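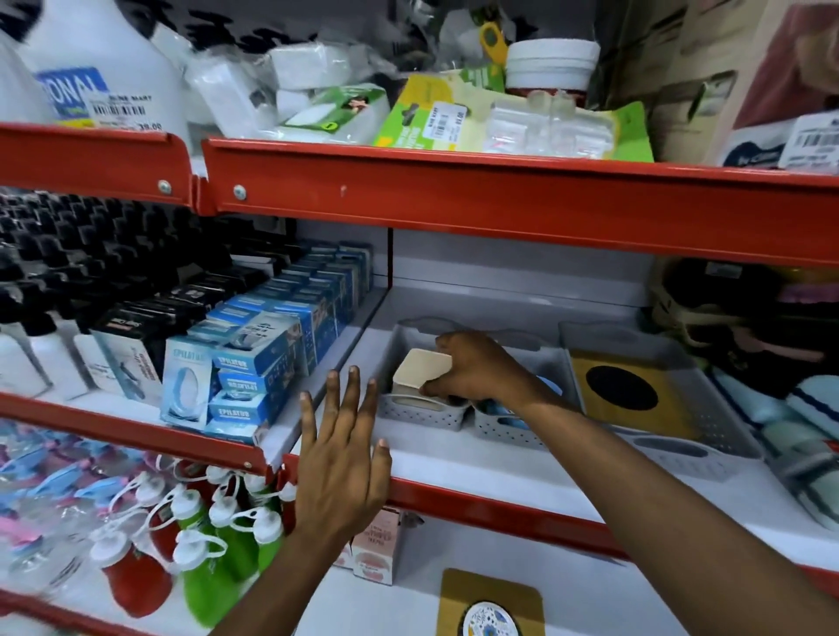 Nillell堂区登记册整理项目进入第二期以来，可以确定完成的工作比上一份报告预告的少。先把话说在前面，是不希望贵基金会再读到一份处处"基本完成"的文件。商店货架上一只蓝标签的大白塑料桶，价签印着BLUE MART和38.00，多少钱一眼看得见，付款前就能核对；我们上期报告里的"整理完成率"却没有写明分母是什么，连我自己事后也没能还原出来。本期凡是给出数字的地方，都说明数字从哪里来，说不清来源的一律不写。

报告对象：Tarigan基金会地方宗教遗产资助组
报告单位：Nillell堂区档案小组
撰写：Suryani Manurung
日期：3月24日

一、本期做了什么

按资助协议，第二期有三项任务：将Nillell堂区历年的洗礼、婚配、安葬登记册扫描并建立索引；为住在Dritirdale一带的老教友做口述访谈；办一次面向公众的开放展示。三项里，扫描进度最快，访谈次之，开放展示尚未举办，现定于5月。

登记册共40册，数目是Ridwan Saragih与我各自清点后对出来的。上期报告写的册数比这个多，原因是有几本合订本被按年份拆开计算。截至本报告日，40册已全部扫描。请注意，"已扫描"只表示每一页都有图像文件，并不表示图像都能读。早期几册的墨迹褪得厉害，有的页面扫出来只见横线，人名要对着原件侧光才认得。Univex交付时把这些页面也计入"合格"，我们不同意，已书面要求对方把"可读"和"已采集"分成两栏。对方回复说合同里没有这样的区分。查了合同，确实没有，这是我们签约时的疏忽。

索引方面，已录入的条目超过2,000条。这个数字听上去不小，我建议贵方暂时不要引用。条目数是数据库自己显示的，里面有重复。同一个人的洗礼和婚配各有一条，这没有问题；问题在于同一条婚配记录有时在男方名下录一次，在女方名下又录一次。Chae-won Baek抽查了100条，其中8条属于重复或者错录到别人名下。抽查的样本是从较新的册子里取的，字迹清楚，录入难度低，所以整体差错只会更高，高多少目前不知道。我们打算从旧册里再抽一批，抽样的办法见第五节。

二、口述访谈

访谈由Yaneth Puma负责。她的工作很扎实，录音清晰，每次访谈后都写了现场笔记，受访者签署的同意书也齐全。我对这部分的保留意见与她的工作无关，主要在于我们拿这些访谈证明什么。

项目申请书里写，访谈将"重建堂区在本地生活中的中心地位"。这句话把结论写在了调查前面。愿意坐下来谈两个小时的，多半是一直留在堂区的人，他们当然会说堂区重要。当年搬走的、改去别处聚会的、与堂区闹过不愉快的，我们几乎没有接触到。Yaneth Puma试着联系过两户早年离开的家庭，一户没有回音，另一户在电话里谈了一会儿，不愿录音。她记下了对方的意思：当年圣堂后面那块空地改成停车处时，没有人问过住在旁边的人家。在现有材料里，这是唯一一段与堂区自己的说法明显不同的内容，偏偏因为没有同意书不能收入。

已有的访谈之间也对不上。关于老钟楼上那口钟何时停用，受访者给出了三种说法，其中两位讲得非常肯定，连当天的天气都记得，而他们说的年份不同。堂区理事会的会议记录里只有一句"钟暂停使用，待修"，后面再没有下文。有人主张在展板上采用"多数人的记忆"，我没有同意。三个人里两个人记得一样，不能算证据，何况这两位是姐妹，很可能互相讲过许多次。展板上会并列三种说法，再附上会议记录的那一句。

还有一件事需要贵方知道。堂区通讯去年刊登过一篇短文，称访谈"证实"了圣堂在水灾期间收容过邻近街区的居民。我们的录音里提到这件事的有两位，一位当时年纪很小，另一位是听父亲讲的。事情可能是真的，我个人也愿意相信，但"证实"二字用不得。已请通讯编辑更正，目前还没有看到更正刊出。

三、开放展示

展示原定在圣诞节前举行，后来推到复活节前后，现在定在5月。两次推迟的原因在内部会议上有不同的讲法。我的看法比较简单：展示的内容当时没有准备好，场地却已经对外宣布了。

场地仍用堂区会堂的侧厅。Kenna Laing对侧厅的照明和湿度提出过意见，认为登记册原件不宜在那里陈列超过一天。理事会里有人觉得她过于谨慎，理由是这些册子在圣器室的柜子里放了那么多年也没有出事。我核对了那几本册子的状况记录，边缘起霉的正是放在那个柜子里的几本，所以"没有出事"这个前提恐怕站不住。目前的安排是原件只在首日由专人看管陈列，其余时间用复制页。

关于预期参观人数，申请书里给过一个目标。我不打算在这里重复，也不打算给出新的目标，原先那个数字的依据是堂区周年庆的到场情况，而周年庆备有午餐。展示期间会在门口登记到访者，登记的方式是请来人自己在簿子上签名，一人一行，不由我们估算。签名会漏掉不愿留名的人，结果会偏低。偏低的数字比我们历来报的那种要可靠些。

四、经费使用

逐项账目另附，这里只讲几处可能引起疑问的地方。

扫描外包费用已全部支付。回头看，应当保留一部分尾款，待可读性问题解决后再付。当时的付款节点只与页数挂钩，Univex按页数交付，我们按页数付款，双方都没有违约，而我们手上也就没有了要求返工的筹码。目前正在商谈对褪色页面重扫，对方愿意做，但希望另行计费。我的意见是先由我们自己挑出真正无法辨读的页面，再决定值不值得。有些页面重扫一百遍也读不出来，那就应当承认读不出来。

访谈的交通费低于预算，主要是Dritirdale的几位受访者住得很近，Yaneth Puma把他们排在同一天。节余部分申请转用于转写。此前转写用的是自动转写软件，结果不能直接用：本地口音的地名几乎全错，圣人名号时常变成毫不相干的词，有一份稿子里整段祷文被转成了像是在谈修车的话。软件供应方宣传的准确率，我们没有能力检验，也没有在自己的录音上见到过。现在改为由人从头听写，软件稿只作参考。速度慢了很多，第二期结束前很可能听写不完。

杂项开支里有清洁用品、档案盒和棉手套。棉手套买了以后基本没用，戴着翻薄纸容易把纸角带破，后来都改成洗净擦干的手。这笔钱数额很小，算是白花了。

五、下一步

以下几项是到第二期结束前打算做的，按我认为的把握大小排列。

复查索引。由Ridwan Saragih从每一册里按固定页距抽取条目，包括最难认的旧册，对照原件逐条核对，核对人不得是当初的录入人。结果无论好坏都写进下期报告。这一项有把握做完。

举办展示。展板文字已有初稿，由Chae-won Baek统稿，我负责核对出处。凡是找不到出处的句子，一律删掉或者标明是谁的说法。目前初稿删去的部分不少，有同事抱怨读起来干巴巴的。这个意见有道理，我们会设法多放一些登记册里的原文。比如有一位神父在安葬登记的页边写过"雨，来的人不多"，比我们写的任何一段说明都好。

补充访谈。希望能找到离开堂区的人。老实讲把握不大，人家没有义务替我们补样本。如果到期仍然找不到，会在成果里写明访谈只代表留下来的人。

公开数据库。申请书承诺第二期末上线，我不建议照原计划执行。除了重复条目，还有隐私问题：较近年代的册子里有非婚生子女的记载，有收养的记载，当事人可能还在世。理事会曾提出"先上线，有人投诉再撤"。我反对，公开过的东西撤不回来。建议先只在会堂内提供查阅，较近年代的条目一概不开放，具体年限请贵方法律顾问给意见。堂区自己拟的年限没有说明依据，问起来，答复是"别的堂区也这么定"，问是哪一个堂区，就没有答复了。

六、请贵方决定的事项

第一，是否同意将访谈交通费节余转作转写费用。

第二，是否同意推迟数据库公开，并将该项成果的定义由"上线"改为"经复查的索引及查阅规则"。

第三，褪色页面重扫如需额外费用，是否可以从第三期预算中预支。我个人倾向于暂不预支，等挑选结果出来再谈。理事会多数成员倾向于现在就批，他们的意见书已作为附件一并送上，贵方可以对照来看。

另外，贵方来函询问本项目对"社区凝聚力"的影响，并附了一份问卷模板。问卷我们试填过，题目大多问受访者是否"感到"与社区更有联系，而填问卷的人正是刚刚参加完活动、手里还端着茶的人，得出的结果多半会很好看。如果贵方一定需要，我们可以照发照收，但希望在汇总表上注明问卷是在什么场合、由谁发给谁填的。若能在展示结束几个月后再寄一次，会更有参考价值，回收率也会难看得多。

附件：逐项账目；索引抽查记录；Univex往来函件；理事会意见书；登记册状况记录（Kenna Laing整理）；访谈同意书清单。

附件里的状况记录还缺最后两册，Kenna Laing补齐后另寄。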